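Unit 4: Demonstration by hand guiding and by remote control

4.1 Two ways of recording

In hand guiding the operator holds the arm and moves it through the task with the motors in a compliant mode. Joint angles are logged directly. The operator feels contact forces, but the hands may block the fixed camera. In remote control the operator moves a leader device and the arm follows. Views stay clear, at the cost of delay and a weaker sense of touch.

The Wadgate set used in the practical holds 724 demonstrations, all recorded by remote control with the Pivitside leader. Joint states and wrist images are logged at 50 Hz.

4.2 What counts as one demonstration

Recording starts with the arm at its home pose and stops when the operator presses the pedal. Pauses longer than 990 ms are marked but kept. Of the full set, 43 demonstrations carry a "retry" flag, meaning the operator missed the first grasp and went back. Do not delete these before Exercise 2.

4.3 Wrist view

The wrist camera moves with the gripper, so its image depends on the pose as well as on the task. Close to a plain surface there may be very little to fix position by: a seam between panels, or a thin strand lying across one.
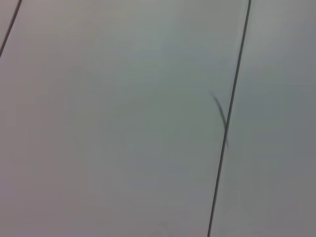 A policy trained on wrist images alone will tend to drift in such stretches. The usual remedy is to add joint angles to the input, or a short history of earlier images. Ulla (the course trainer software) accepts both; set the history length in the task file.

Exercise 2. Train once with the retry flag ignored and once with flagged runs removed. Compare the action error over the approach phase only. Reading: Guo handbook, chapter on time alignment.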